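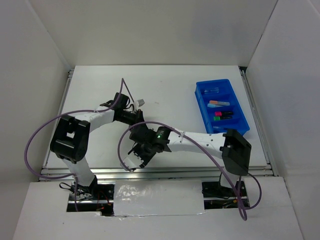 Attachment 1: Kamberg cell, wrists close together over the table. Tray at back right.

Ticket: Left arm lags its own video in pen-sorting episodes
Product: Javow recorder
Opened by: Rima Sabbagh
Assigned to: Thijs Hoekstra
Priority: Normal (was Urgent, was Low, was Urgent)
Status: Resolved, pending Leen

Rima Sabbagh, Wednesday, 9:40 a.m.
We're collecting demonstrations for the pens-into-tray task. Two arms, one operator, a blue tray and more pens than I have ever owned. The set stands at 1711 episodes. Validation passed nearly all of them and threw out 70, every one with the same complaint: left arm joint positions don't line up with the video. On playback the gripper closes and then, a moment later, the numbers decide to close it too.

Right arm is fine in all 70. Video is 30 frames a second and doesn't drop any. I have restarted everything that has a power switch, including one thing that turned out to be the desk lamp.

Thijs Hoekstra, 10:15 a.m.
Thanks, Rima. A few questions before I guess:
- Are the 70 in a row or scattered?
- Same operator for all of them?
- Has anyone moved the cables on the left arm?

Rima Sabbagh, 10:32 a.m.
Scattered, but in clumps. Two operators, Hala and Valentina, who have each offered the other's name. Nobody admits to moving a cable. The purple one on the left does make a generous loop past the elbow, and I've been giving it dirty looks since we started.

Thijs Hoekstra, 10:50 a.m.
Leave it alone for now. A snagged cable would more likely give you gaps, and your log has no gaps. All the samples are present, they just have the wrong times on them. Please run the test pattern (left arm only, open and close the gripper, arm held still) and send me the log.

Rima Sabbagh, 11:25 a.m.
Ran it three times. Perfect every time, naturally. Log attached. I then had Hala record a few normal episodes and the second one lagged. So the bug only appears when we're doing real work, a trait it shares with the coffee machine.
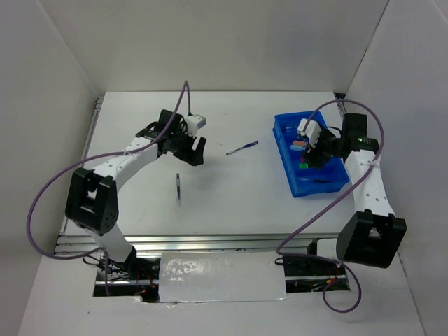
Attachment 2: Left gripper empty, right gripper over the tray. Two pens out on the table.

Hala Najjar, 11:41 a.m.
Operator here, since my name came up. The bad ones feel normal to drive. I don't notice any delay in my hands. What I have noticed is that I tend to start recording right after hitting "reset layout notes," where we type in which pens went where. Valentina does her notes at the end of the batch. She has fewer bad episodes than I do and has mentioned this.

Thijs Hoekstra, 12:05 p.m.
Hala, that may be it. Saving the notes makes the recorder write its index file. The index gets rewritten from scratch on each save, so once you're well past 1000 episodes it takes a while. If recording starts during the write, the left arm's samples wait in a queue and get stamped when they come out of it. The right arm has its own thread. I don't know why it has its own thread. The person who wrote that part has left the company and seems happy.

To confirm:
1. Save the notes, then start recording immediately. Do this several times.
2. Save the notes, wait until the disk light settles, then record.
3. Send me both logs.

Rima Sabbagh, 1:20 p.m.
Step 1: lag in most of them. Step 2: none. I would like to apologize to the purple cable.

Next question is what to do with the 70. Leen, who trains on this data, wants them back. She says a policy trained on late joint readings will learn to grab the air where a pen used to be, so she won't take them as they are.

Thijs Hoekstra, 1:55 p.m.
You can probably save them. The recorder keeps the original device clock in the raw file, and the export ignores it. Run the export again with "use device time" checked, on the 70 only, into a new folder. Don't overwrite. Then validate as usual, and watch a handful by eye at the moment the gripper closes.

Until the fix is out, save notes at the end of the batch.

Valentina Fuentealba, 2:03 p.m.
So, my way.

Rima Sabbagh, 4:30 p.m.
Re-exported. All 70 pass. I watched a handful and the fingers and the numbers now agree with each other. Originals are still in the old folder with an unkind name. Fine to close once Leen has looked at the timing herself. She's on the Zurance data until tomorrow.

Thijs Hoekstra, 4:38 p.m.
Marked as resolved. The index fix is filed as a separate item. I've asked for the left arm to get a thread too.

Related tickets
Index rewrite blocks capture queue (left arm)
Export: "use device time" should be on by default
Hijazi cell: right gripper reports closed when open
Notes field loses line breaks on save
Zurance import: duplicate episode names
Request: confirm before deleting a whole batch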